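1/ OK so a few of you asked what I've been doing in the lab since spring. Short version: teaching an arm to push toy blocks around when you tell it to in plain English. Long version is this thread, sorry in advance!

2/ The setup is a language-conditioned pushing policy. It gets camera images plus a sentence like "move the red star next to the heart" and spits out small moves of the tip in the plane, 10 times a second. No grasping. Pushing is plenty hard, trust me.

3/ The thing we were stuck on: it did fine with short commands and fell apart on long ones. "Put the blue cube left of the green star" was great. "Put the blocks in a line by color" and it would wander off after the second block.

4/ My labmate Dayana Olvera had the idea that fixed it (mostly). Stop giving it the whole instruction. Let a person, or a second model, talk to it while it works, one short correction at a time. "A bit left." "Slower." "OK now the yellow one."

5/ We call the correction model Prelletti. There's a reason for the name and it involves a very long dinner, so moving on.

6/ To train it we needed people correcting a policy live, and lots of it. We ended up with 311 episodes and threw out the ones where the audio and the motion drifted apart. That left an even 300, which looks suspicious in a table but I swear that's the number.

7/ The audio drift ate 2 weeks of June, by the way. Speech stamps came from one clock and arm stamps from another. If you take one thing from this thread, log everything off the same clock.

8/ Result I'm happiest with: corrections help even when they're vague. "Other side" with no block named still nudges it the right way most of the time. I had bet Chi-keung Fang a coffee that those would be useless. I paid up.

9/ Result I'm least happy with: the two stars. Red and green are the same shape, and if you say "the star" it picks whichever one is closer to the tip. People do want a guess there, but they also want to be asked. We don't have asking yet.

10/ The layout below is one I like for testing long commands, with blocks along the back and over to the right and the whole front of the board free to push into. Try "line everything up along the front edge" in your head and count how many pushes you'd need.

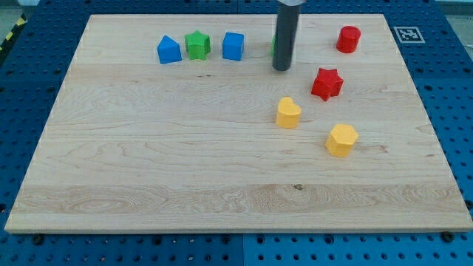 11/ What's next: swapping the human corrector for the model on every long command, and seeing where it starts giving bad advice. Early runs say it gets bossy near the edge of the board and repeats "back a little" way past the point of usefulness.

12/ Someone asked about a different tip shape. We've only used the plain cylinder. A flat paddle would be easier for the cube and, I think, a pain for the hearts and stars, but I haven't tried it so don't quote me.

13/ Write-up is in progress, code after that once I've cleaned out the embarrassing comments. Questions welcome - I'm slow at replying but I do read them all.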